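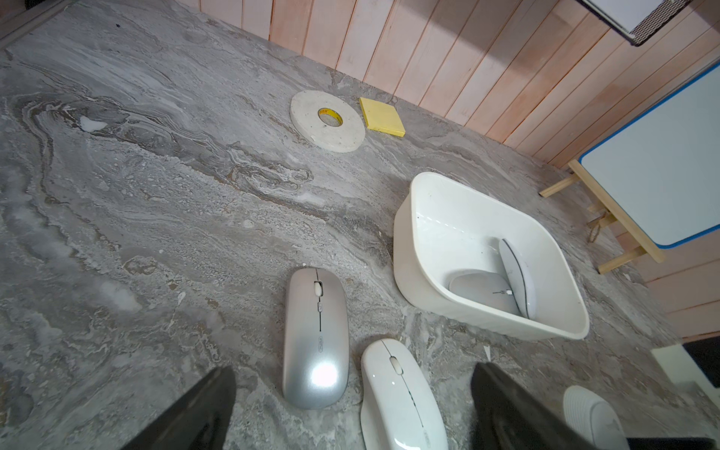 Wrist camera view, mice into the basin, two in and more to go

Wrist camera or overhead camera for a "put the mice away" set? And how much should I vary?
Posted by Nhi Chu in Learning From Demonstration

Hi all! First real collection project and I'm having way too much fun with it. The task is simple on paper: pick up computer mice from the tabletop and put them in a white plastic basin. I'm driving the arm by hand (leader arm, two-finger gripper) and recording every run so I can train a policy on it later.

So far I have 265 episodes, all with the wrist camera only. My first test policy does great on the reach and then gets weird at the grasp. It likes to close a bit too far back on the silver mouse, and when it goes for the glossy white one it sometimes hovers and hovers and never commits. The marble pattern on the surface has a lot of white and gray swirls in it, so maybe that's part of it?

Three things I'd love opinions on:

Do I need a second camera, or should I just record more with this one?

I leave other stuff on the table (tape, sticky notes, a little whiteboard on an easel). Keep it or clear it?

Some mice land flat in the basin and some end up on their side against the wall. Do I throw out the messy ones?

Everything gets saved under the project name Jokum if anybody wants to compare notes. Thank you!!

Liviu Manole
Accepted by the poster

Fun task, and a good one to start with! Mice are harder than blocks. They're low and rounded, and the shiny ones change look completely when the light moves.

Add the second camera. A wrist view is wonderful for the last few inches, but look at how much the fingers cover when you're close. Anything behind a finger is gone for your policy, and if that was the mouse it was planning to get next, it has no way to know. A fixed view from the side or above fills that in. We did a cup sorting set at Sonddale with the wrist camera alone and ended up recording it all over again, which was a painful month. Please learn from my January.

On the hovering: watch your own demos at half speed before you blame the marble. When I did this I found I was pausing over every object while I lined up, sometimes for a couple of seconds. The policy copies that beautifully - it learns that the thing to do above a mouse is wait. Practice until you can go down in one smooth move, or trim the dead time from the recordings. I'd try that first, it's free.

Keep the clutter, but move it. If the sticky notes sit by the wooden wall in all 265 episodes, the model can use them as a landmark and then fall apart when you tidy up. I shift things every 18 episodes or so. Same for the basin: slide it, turn it, swap which side it's on.

As for the tipped mice, keep them! In the basin is in the basin, unless your task says they have to lie flat. Just decide now and write it down, so that you label them the same way next month.

Aurel Zamfir

more data. I had 3,735 episodes before mine was any good

Dörte Wunderlich

Aurel, that depends so much on the task! I got a decent sock picker out of far fewer than that, once I stopped starting every run from the same pose.

Liviu covered most of it, so only two small additions. Record some recoveries on purpose. Close on the back of the mouse, let it slip, open, go again. Those runs feel like mistakes while you're making them and they helped mine more than anything else I tried. Tag them so you can leave them out if you want to compare.

Also, lock the exposure on the wrist camera. With white mice, a white basin and a bright reflection on the silver one, auto exposure will jump around every time the gripper moves in. Mine was pumping like crazy and I missed it for weeks.

Nhi Chu

You people are great. I checked my demos at half speed and oh wow, Liviu, I hover over EVERYTHING. Trimming tonight. Exposure is locked now too, and there's a second camera clamped to a shelf. I'll record 7 fresh layouts with the basin moved each time and post how the white mouse goes.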